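Soledad Zapata
2024-12-05

OK so I went to the town hall meeting on the bus referendum last night and I have a lot of feelings, thread incoming
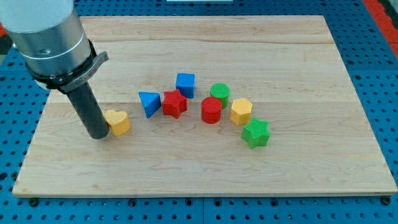 Huenchumán Transit Riders' Club - Policy & Campaigns Team

1/ First of all, the ballot question. Have you read it? It's one sentence and it runs 37 lines on the printed page. I read it out loud to my sister over the phone and she thought I'd switched to a second topic halfway through.

2/ What it asks, as far as I can tell: should the city hand all the bus routes over to Semska for the next 4 years, yes or no. That's it! You could fit that on a napkin.

3/ The council says a yes vote "unlocks flexibility." I asked what that means at the mic. I was told it means the schedule will be flexible. I already have a flexible schedule, it's called standing at the Plurberg stop in the rain.

4/ Credit where it's due, Santino Toledo was the only council member who stayed for the whole public comment part. He's voting yes and I think he's wrong, but he sat there and took notes and answered people by name. More of that please.

5/ The mayor left early for a ribbon cutting. We are cutting a bus line and a ribbon in the same week, so at least the scissors are getting some use.

6/ My favorite part was the slide that said riders were "broadly consulted" in August. The consultation was a survey link on the back of a parking permit. You know who doesn't have a parking permit? Bus riders!!

7/ Somebody asked what happens to the night route if yes wins. Long pause. Then we heard about the app. There is going to be an app. It will tell you, in real time, that there's no night route.

8/ Anyway we got 400 signatures asking for the full contract to be posted before the vote, and they have to respond to it in writing. I'm told "in writing" can be a very short letter.

9/ If you want to help hand out flyers, reply or message me - mornings are best, the Plurberg stop especially. Bring gloves. I have the flyers and way too much coffee.

10/ And please, whichever way you're voting, check your registration this week. It takes a couple of minutes, less time than reading the question.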